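Farnen Handling Project
Progress report to the Hamdan Fund, equipment and planning
December 4, 2020

This report covers the second funding period. It deals mainly with the equipment budget, the orders still open, and what we want to buy in the next period. Technical results are mentioned only where they affect a purchase.

1. Status of the budget

The equipment line for the period was $3447. Of this, $2768 has been spent or committed. The balance stays in the line and we ask to carry it forward. No money was moved in from travel or from staff time.

The largest single item was spare parts for the gripper: fingertips, linkages, screws and one replacement cable. The order was placed with Clallau at the start of the period and came in two shipments. The second shipment was late and had the wrong screw length for the linkages. Clallau replaced the screws at no charge but we lost most of two weeks of bench time waiting. In future we will order screws separately from a general supplier, at lower cost, and keep a box on the shelf.

The second item was camera mounts and cabling. The fixed mounts are in use. The wrist mount had to be reprinted after the first version put strain on the cable, and we have kept the drawing so that a third can be made in a day if needed.

The rest went on small items: baskets, balls, blocks, table cloths, tape and labels. These are cheap and wear out, and they are easy to leave out of a budget. We did leave them out of the original one.

2. Work at the bench

The task for this period is placing and picking small objects in and out of open containers. We started with plastic trays and moved to wicker, which the partners at Drinholm asked for because their packing line uses woven containers of several sizes. Wicker is harder for us. The rim is not a clean edge, the walls give when a finger presses on them, and no two baskets measure quite the same.

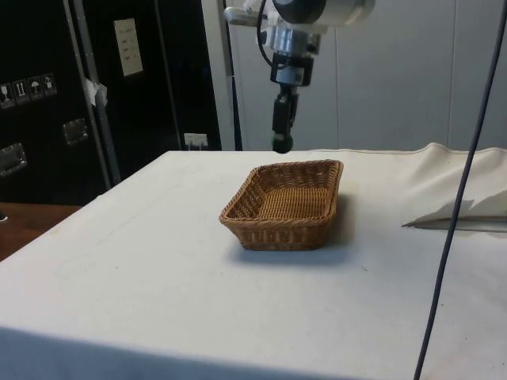
Each session starts from a fixed home position and ends with a short written log. The operator records the object, the container, the fingertip set and any stop. Logs are typed up the same day. We have had no injuries and no damage to the arm. There were three protective stops, all of them caused by a fingertip pressing down on a container rim. In each case the arm was released and restarted by the operator without a service call.

We have found that the time between runs costs more than the runs themselves. Resetting the table, putting the object back and checking the home position takes an operator's full attention. This was not in the original plan, which assumed one person could run the bench and write code at the same time. It can be done for an hour or so, but not for a day. The staffing request in section 5 reflects this.

Table covering has also taken more thought than expected. Plain white cloth gives the cameras an even background and is cheap to replace, but it shifts and folds when containers are moved. A fixed mat would stay flat. We have samples of two kinds of mat on hand and will choose one before the next order goes out.

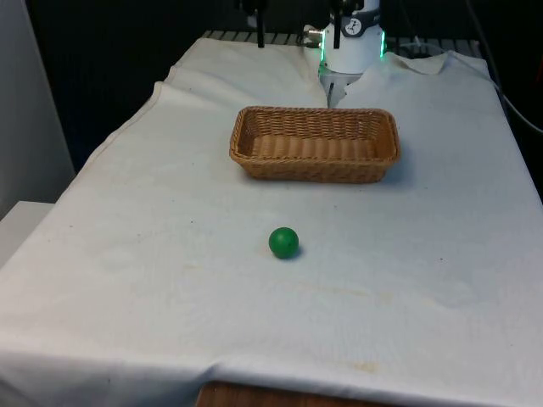
Lighting was checked at the start of the period and again after the move to wicker. We do not plan to buy lamps. The existing ceiling lights are even enough for the fixed cameras, and the money is better spent on the items listed below.

3. Equipment we plan to buy

The request for the next period comes to $2088. It is made up as follows, in order of priority.

Fingertip sets, two types. One set would be a softer pad for thin rims, the other a longer tip for deep containers.

A second wrist camera, same model as the first. At present a camera fault stops the bench until a repair is made.

Cable guides for the arm and the table edge. These are low cost and can be fitted in one afternoon.

Table mat, cut to size, with a spare.

Containers and objects, as a standing line. We suggest this be kept as a fixed amount each period so that it does not have to be argued for each time. 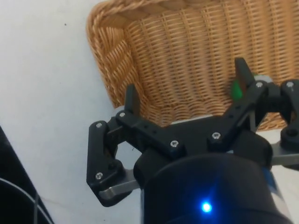 The second wrist camera is the item most likely to be questioned, so we give the case for it more fully. The fixed cameras show where the container stands and how the arm approaches it, but they are weaker on what happens between the fingers. The wrist view has both fingertips in it along with the weave of the basket, and even there the green object inside is mostly hidden behind the right fingertip. A second unit mounted at a different angle should recover part of what is lost, and it would serve as a spare if the first one fails. We looked at a cheaper model and decided against it, as it would need its own mount and its own calibration.

4. Items we decided not to buy

A second arm was discussed and dropped. The bench is not yet busy enough to justify it and the room would need new power. A force sensor for the wrist was priced and put off until the softer fingertips have been tried.

5. Schedule and requests

Orders will go out as soon as the carry-forward is approved. Clallau quotes a long lead time on fingertips, and we have planned on delivery before March. The Drinholm visit will be set once the new fingertips have been fitted.

We ask the Fund to approve the following:

Carry-forward of the unspent balance.
The equipment request of $2088.
A part-time bench operator for the next period, to be paid from the existing staff line.

Receipts and the full parts list are held at the Farnen office and can be sent on request.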